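Niltell Garments on Bedding

README

Niltell is a collection of pictures of everyday clothes laid out on beds, before and during folding. It was put together for people working on garment recognition, on finding folds and seams in cloth, and on the general problem of telling one piece of fabric from another when both are soft and neither is flat.

The current release has 3000 pictures of 193 garments. Each garment has its own number, and every picture of it carries that number. The set is maintained by Khanyisile Mofokeng. Please read the section on labels before you use the pocket or crease fields, as they changed in March.

What is in the set

The clothes are ordinary household clothes: pants, shorts, T-shirts, button shirts, sweaters, pillowcases and a small number of towels. Pants are the largest group. All of it is used clothing with normal wear. We did not iron anything, and we left worn seams and faded patches as they were.

The bedding changes between sessions. There are 13 different sheets and covers, some plain and some printed. Printed sheets were kept in on purpose. Early tests on plain white bedding gave outlines that were too easy, and the same methods had trouble as soon as a pattern showed up next to the cloth.

Garments are laid down by hand in one of three states:

spread: opened out on the bed, with no attempt to smooth it
part folded: at least one fold made, not finished
heaped: dropped from standing height and left

A "spread" garment is often far from flat. Legs overlap, waistbands roll over, and one layer can hide most of another. Close pictures make this harder, as a pair of pants may fill most of the width and leave only a band of bedding to compare it with.
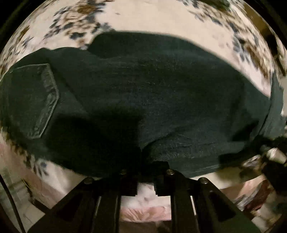
Dark green-gray pants on a cream floral sheet, with a patch pocket at left and a long diagonal crease beside it.

Dark clothes deserve a separate note. On dark cloth a shadow can have a side as straight as a seam, and the color on the lit side can look like a different fabric. The pants shown have a very dark shadow with a nearly vertical side, and the cloth next to it comes out lighter and closer to teal. Labelers were told to treat this sort of change as shadow unless they could follow stitching or a raised edge along it.

Labels

Each picture has a text file of the same name with these fields:

garment: number from the garment list
type: pants, shirt, and so on
state: spread, part folded or heaped
outline: the visible border of the garment
pockets: outline of each visible pocket, with a wear flag
creases: a line for each crease longer than the width of a hand
shadow: outline of any strong shadow on the cloth
bedding: number from the bedding list
notes: free text, often blank

The wear flag is set when the cloth in or next to a pocket is puckered or looks worn. It says nothing about the age of the garment.

Creases and seams used to share one field. In March they were split, and the old shared field was dropped. Seams are now only marked where they form part of a pocket or the outer border. If your code still looks for the old field it will find nothing and may not complain.

Where a flap of cloth stands up at the border and could be part of the garment or a second piece, the outline includes it and "flap unclear" is written in the notes. We went back and forth on this. Leaving the flaps out made the borders cleaner but lost real cloth in too many cases.

How the labels were checked

A second person redrew the outlines on 200 pictures without seeing the first set. Agreement was good on outer borders and on pockets with raised or pale stitching. It was poor on creases, mainly over where a crease ends. We would not use the crease lines for anything that needs an exact length.

Splits

The split is by garment. No garment appears in more than one part. Bedding does repeat across parts, so the test part will not tell you how a method does on a sheet it has never met. People who need that should make their own split from the bedding list.

Known problems

Children's clothes are few.
Black socks were left out after the first session and are not coming back.
Garments 41 and 42 are the same model of shirt in the same size and may have been swapped in some pictures.
Printed bedding is often blurred in close pictures, so it is a poor choice for pattern matching.
Size and fabric content are missing where the care tag had been cut out.

Related sets

Chauke covers the same kinds of garments on hangers and uses the same type names. Flusside covers folded stacks on shelves. Garment numbers are not shared between the three. The labeling tool, Skatau, is kept separately and has its own README, including the shortcut keys and the steps for fixing a bad outline.

Corrections

Send the picture name, the field and what you think it should say. Fixes go into the next release and are listed in the changes file.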